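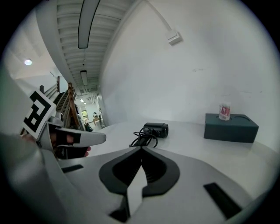 A black handle, with the fingers wrapped round it.

Handle

A handle is the part of an object meant to be held. It may be fixed, hinged or detachable, the last sometimes by design. Handles are found on tools, doors, drawers, cups, cases and pans, and are among the few components whose failure is usually noticed at once by the person carrying the soup.

Shape

Most handles suit one of two broad grips. In a power grip the fingers close round the handle and press it against the palm, as with a hammer. In a precision grip the object is held between the fingertips and thumb, as with a pencil. Teacups fall somewhere in between, and etiquette has been of little help.

A handle that is too thin digs into the hand, while one that is too thick tires it. Oval sections are common on axes and knives, as they let the user feel which way the blade is facing, a matter of some interest to bystanders.
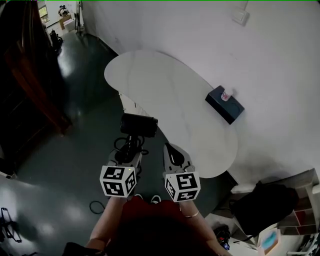 Long handles give more leverage but need more room to swing. Short ones are easier to control and put the knuckles closer to the work. Makers of garden trowels have long favoured the second arrangement and gardeners have long complained about it, generally while buying another.

Doors

A door handle may be a knob, a lever or a plain pull. Levers are easier for people with weak or full hands, and also catch sleeves. A pull fitted to a door that must be pushed is a widespread error, often corrected with a small sign.

Collections

The Drunby Handle Museum holds 3,405 handles, of which 1,287 are still attached to something. Its founder, Savvas Ververidis, began with a box of drawer pulls bought in Estura and resisted all suggestions that he stop there. The museum opens in August and has two entrances, both with knobs. Its catalogue, last revised on 2/2/24, lists eight items as "possibly a spoon".

See also

Doorknob
Hilt
Lever
Strap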